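How to Write a Useful Audiobook Review

Listener reviews get read by people deciding whether to spend ten or fifteen hours with a book. Most of them are either one line long or a full retelling of the plot, and neither helps much. The steps below are the ones I use for my own reviews. They work for novels, and with small changes they work for memoir and history too.

What you need

- The audiobook, finished or nearly finished
- Something to take notes with
- The title, author and narrator, spelled correctly
- Half an hour

Step 1. Take notes while you listen

You can't flip back through an audiobook the way you can with paper, so write things down as you go. Use the bookmark button in your app if it has one, and add a word or two to each bookmark. "Ch. 6, letter" is enough. If you listen while driving, wait until you park.

Good things to note are the point where you first got interested, any point where you drifted off, names you had trouble telling apart, and any line you played twice. For a long family saga I also keep a list of who is related to whom. Spellings will be guesses. Fix them later from the publisher's page or a library copy.

Step 2. Decide who you are writing for

Pick one kind of reader. It could be someone who has read everything by this author, or someone who has never heard of her. When I reviewed The Salt Ledger, a two-timeline novel by Ernő Balogh set in the harbor town of Grullholm, I wrote for people who like historical fiction but get impatient with long flashbacks. That one choice told me what to put in. They would want to know how often the story changes period (every chapter, for the first half) and whether the older story holds up without the modern one. I thought it did.

Step 3. Write the setup in two sentences

Say who the book is about, where and when it takes place, and what the main person wants. Stop there. A safe rule is to mention nothing that happens after the first quarter of the book.

For the Balogh novel I wrote: "Junine inherits a boarded-up chandlery from a great-uncle she never met. In the back room she finds account books that don't match the story her family tells about him."

That leaves out the shipwreck, the second will and the whole Kratochvíl side of the family. A listener is better off meeting those in order.

Step 4. Sketch the order of your points

Before you write the full review, put your points in order on paper, a whiteboard or whatever is handy. Four is plenty. Mine usually go: setup, story, narration, who should listen. If the narration is the best or worst thing about the book, move it up to second place.

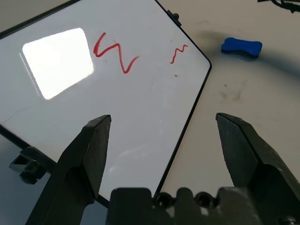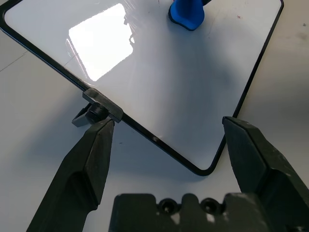 Two views of a whiteboard with a thin black frame.

Keep each point to a word or short phrase at this stage. If you find yourself writing full sentences, go straight to the draft and skip the outline.

Step 5. Talk about the story

Pick two things and give each a few sentences. Pace, setting, dialogue, the ending and the way the timelines fit together are all fair choices. Back up each opinion with a detail. "The middle drags" is hard to use. "The court hearing takes up three chapters and repeats what we learned from the ledgers" lets the reader decide if that would bother them.

Words like gripping, stunning and unforgettable can nearly always come out. Say what you did instead. If you sat in the garage to hear the end of a chapter, put that in.

Step 6. Talk about the narration

This is the part that print reviews can't give people, so don't leave it for the last line. Cover these if they apply:

- Speed, and whether you changed it. I played this one at normal speed for the Grullholm chapters and a bit faster for the rest.
- Voices. Could you tell the characters apart with no "he said"?
- Accents and foreign names. Were they steady all the way through?
- Sound. Mention loud breaths, uneven volume or music between chapters.

Keep the narrator separate from the author. A flat reading can hide a good book, and if you suspect that happened, say so. Look up the narrator's name before you post.

Step 7. Handle spoilers

If you need to discuss the ending, put it in its own paragraph at the bottom with the word SPOILERS on the line above. Don't hint. "You won't believe who Cerketti really is" gives away that Cerketti is somebody else.

Step 8. Cut it down

Check the limit on the site you are posting to before you start cutting. My first draft on the Balogh book came to 3,496 characters and I took out more than 50 words of plot. Read the draft aloud once. Sentences you stumble over are usually too long, and you will hear any adjective you have used three times.

Step 9. Choose the stars last

Write first, then rate. If the stars and the text don't agree, go back to the text. I give separate scores for story and performance where the site allows it.

If you stopped partway through, you can still post a review. Say where you stopped - "I gave up at chapter 25 of 44" is fine - and keep your comments to the part you heard.

Common problems

The review is all plot. Go back to Step 3 and delete everything after the second sentence, then see what is left.

You can't remember the names. Use roles instead, such as the sister, the lawyer or the great-uncle. Readers who haven't started the book will find that easier anyway.

You got the book free. Say so in the first or last line.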